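Mururow Institute of Applied Robotics
Teaching by Demonstration: Gallery

August 31, 2020

The Teaching by Demonstration program at the Mururow Institute studies how robots may be taught household tasks by people who do not write software. An operator performs a task through the robot, either by moving its arms by hand or by guiding them from a control station, and the motions are recorded. The recordings are then used to train the robot to carry out the same task without an operator.

This gallery presents the kitchen portion of the program. The work is directed by Nyokabi Mwakyusa. Salim Ogola and Esther Shirima serve as lead operators, and Kheri Minja is responsible for the recorded data. Kitchen tasks were chosen for the first phase of the program, which is expected to close in December.

The Kitchen Workspace

The kitchen tasks take place on a tabletop fitted with two arms. Dishes and small fixtures are set out on a mat, and their positions are changed between sessions so that the robot does not learn a single fixed layout. Each task is assigned a written instruction of one sentence, such as "Hang the mug on the tree" or "Put the plate in the rack." The operator reads the instruction aloud before beginning.

Tasks are grouped into 3 levels. The first level consists of picking up one item and setting it down in a stated place. The second adds a fixture that must be met at the correct angle, such as a peg or a slot. The third requires both arms, with one arm holding or steadying an item while the other completes the motion. The current list contains 13 tasks across all levels.

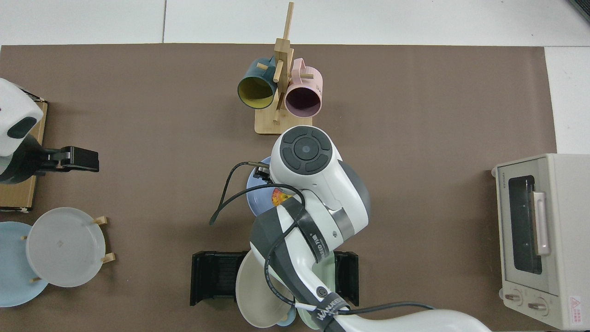 Both arms over the kitchen workspace, with the mug tree, dish rack and toaster oven in place on the mat.

Mugs are among the more demanding items on the list. The handle must be brought to the peg from the front, and a small error in the turn of the wrist will cause the mug to catch on the post. Operators are asked to approach slowly, to pause before the handle meets the peg, and to release only when the mug is fully supported. When a mug is dropped or the handle misses, the attempt is kept and marked as unsuccessful. These records have value in training and are stored separately.

Plates call for a different kind of care. A plate lying flat offers little for a gripper to hold, and new operators tend to press down on the rim. Ms. Shirima's operator notes advise closing the gripper from the side and tilting the plate before lifting. The toaster oven tasks cover opening and closing the door by its handle. The appliance is not powered during any session.

Operator Training

New operators complete 6 practice sessions before their recordings are accepted. Practice begins with moving the arms by hand, which allows the operator to feel the limits of each joint. Remote guidance follows. Mr. Ogola reviews each practice recording with the operator and notes hesitations, sudden movements and unnecessary changes of grip.

A session ends when the assigned tasks have been completed or when the operator asks to stop. Rest periods are required between sessions, as tired operators produce uneven recordings.

The Collection

The program has set a goal of 3,000 accepted demonstrations for the kitchen tasks. Every recording is checked by a second person, who confirms that the written instruction matches the motion performed. Recordings are catalogued in Bosia, the institute's internal archive, by task, level and operator number. Operators' names are not stored with the recordings.

Requests to use the collection for teaching or research should be addressed in writing to Anwara Matubbar, Office of Program Relations, Mururow Institute of Applied Robotics. Requests should state the intended use and the name of the supervising faculty member. Images in this gallery may be reproduced for classroom purposes with credit to the institute.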